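Ingeborg wanted a winner by noon. Noon! It was ten past nine and Christos was still eating his roll over the keyboard.

"Two sets of fingers," she said. "Favora or Sowa. I don't care which. Brendodham cares which. Call me."

Door. Gone.

So. Simulation first, then hardware, if there was any money left for hardware. Leokadia had the list taped to the monitor. Shoes into the cabinet. Shoes out of the cabinet. Then the table job, the one everybody hated. Same arms, same controller, swap the fingers, run it again. 968 tries on the sheet by the time I got in, all run overnight, and not one of them settled the thing.

"Favora slips," Leokadia said.

"Favora slips on the heel. Sowa slips on everything else."

"So don't grab it by the heel."

"The customer grabs it by the heel."

She had no answer to that. Put her headphones back on. Loaded the room again, the one Ignacio built before he left for Unditley, with the glass door and the brick building across the way and LOVE on the wall in mint green. He'd put that up for Barbara. Everyone knew. Barbara knew too I think, she just never said anything, and then he took the other job and the letters stayed in the file. Every test we ran, there they were.
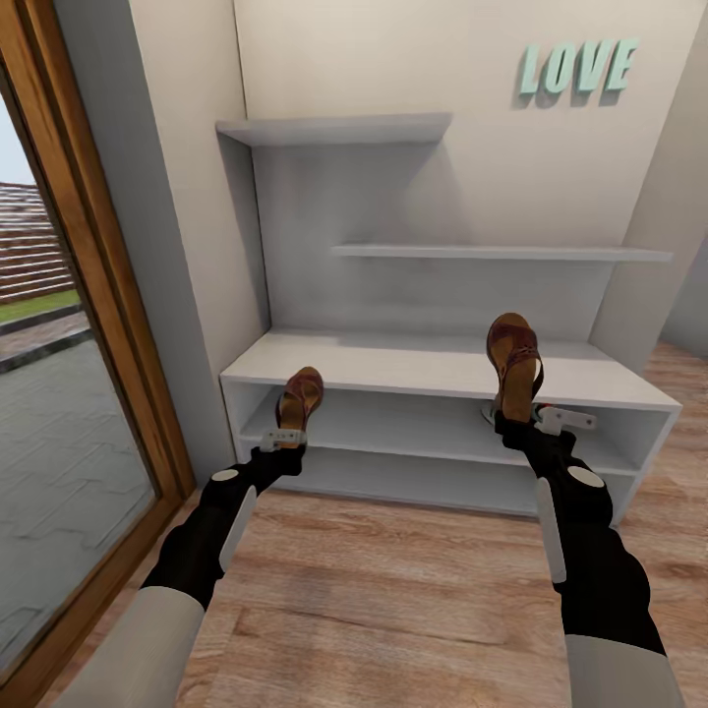
"Left is low," Christos said, mouth full.

"Left is allowed to be low."

"Is it going in or not?"

"Wait."

We waited. I wrote down the grip force. Wrote it down again, wrong column the first time. My phone was going in my pocket and I knew it was Ingeborg and I let it go. 40 runs to a batch, then swap, then 40 more, and the scores kept coming out so close together you could of flipped a coin. I said so. Leokadia said she'd thought about it, she had a coin.

Barbara came in at eleven with her coat still on.

"Which one's ahead?"

"Neither."

"Ingeborg's on the phone with Brendodham right now. She's telling them Sowa."

"She can't tell them Sowa! We haven't done the table."

"Then do the table."

So we did the table. Wrist camera only, that was the rule, because the real cell at Brendodham wasn't going to have a nice view from the ceiling. You got what the wrist got. Some wood, some black, a finger poking in from the side. Christos leaned in until his nose was nearly on the glass.

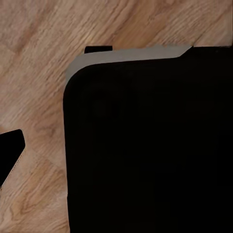
"I can't see the edge of anything," he said.

"The controller can."

"Can it?"

Leokadia didn't say. Scrolled back, scrolled forward. Favora had 97 on the table job. She turned the monitor so Barbara could see the number and Barbara looked at it for a long time, longer than a number needs.

"Out of a hundred?"

"Out of a hundred."

"And Sowa?"

"Not started. It's 4 minutes to set up, then however long."

Eleven twenty. The phone again. Barbara took it out of my hand, which nobody does, and walked over to the window with it.

"Ingeborg. No. No, don't say Sowa. Don't say anything, say the line's bad." She listened. "Because I'm asking you."

Then she hung up and stood there in her coat. Leokadia was allready swapping the fingers. The shoe room was still open on the second screen, the one nobody had closed, and Barbara saw it.

"Does he ever ask for the files?" she said.

"Ignacio? Sometimes."

"Does he ask for that one?"

Christos stopped chewing. I looked at my sheet, wrong column, right column.

"He asked in July," Leokadia said. "I sent it. Ready when you are, by the way."

"Run it," Barbara said, and sat down, and finally took off the coat.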